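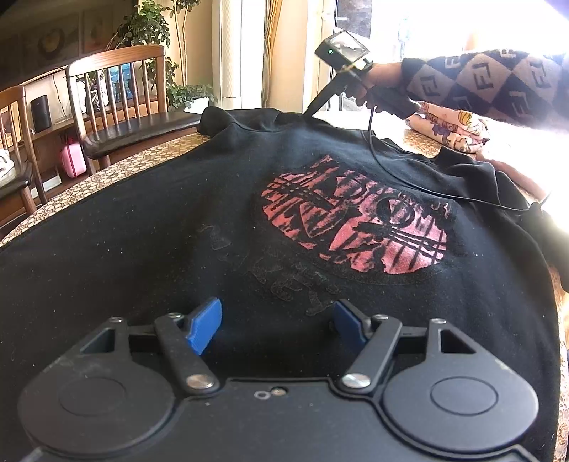
CHAPTER 4

Folding at Home: The Soft Goods Problem

Learning goals
After this chapter you should be able to:
- sort a pile of clean clothes by how they fold, whatever their color
- pick a work surface and defend the choice
- fold a printed sweatshirt without putting a crease through the picture
- explain the difference between a fold and a wrinkle

4.1 The garment has opinions

A bath towel is a rectangle and knows it. A sweatshirt is a tube with two smaller tubes attached at an angle, plus a hole at one end that always wants to bunch. Most people learn to fold on towels, get good at it, and then meet their first sweatshirt, which treats them the way a cat treats a bath.

The usual cure is to lay the thing flat before doing anything else. Flat means the whole body, both sleeves, and the collar too. The collar is where beginners quit. They smooth the part they can reach, declare victory, and fold a lump into the middle of the stack, where it will make everything above it lean for a week. Walk to the far side of the table if you have to. The exercise is free.

A dining table does well for this. It is wide, it is at a decent height, and a tablecloth keeps slippery fabrics from sliding off. Clear the dishes first. Caoimhe Lynch, whose household manual Dolan Press kept in print for 11 years, told her readers to fold at the table and eat on the couch, and got 300 letters about the second half of that sentence.

Printed fronts need a little thought. An old print has usually lost some of itself already, and a hard crease in the same spot every time won't help what is left. Turn the garment face down, bring the sides in toward the back, and let the picture sit smooth on the outside. If the design is wide, fold wide. Your shelf will cope.

4.2 The floor, and other places things end up

Sooner or later some of the laundry leaves the table. 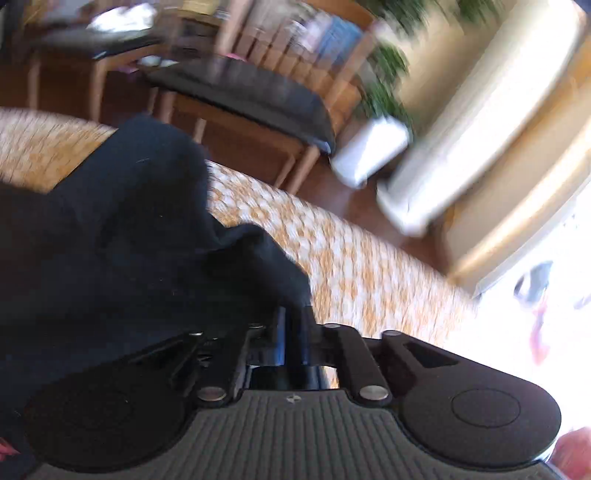 Folding on the floor is slower and your knees will keep a record of it, but it can be done. A rug beats bare wood for comfort and loses to it on lint, which dark fabric collects with real dedication. Give navy and black pieces a good shake before you start, and check them once more before they go in the drawer.

Don't try to fold a heap from the outside in. Find the shoulders, lift by both, and let the rest hang until it remembers its shape. Then lower it hem first. Brendan Kavanagh calls this "introducing yourself to the shirt," a phrase his students are asked not to repeat in front of visitors.

Key terms: body, hem, shoulder line, face-down fold, stack lean

Before you read on
Take one sweatshirt from your own closet and fold it the way you always have. Set it aside, unimproved. You will need it in Section 4.3.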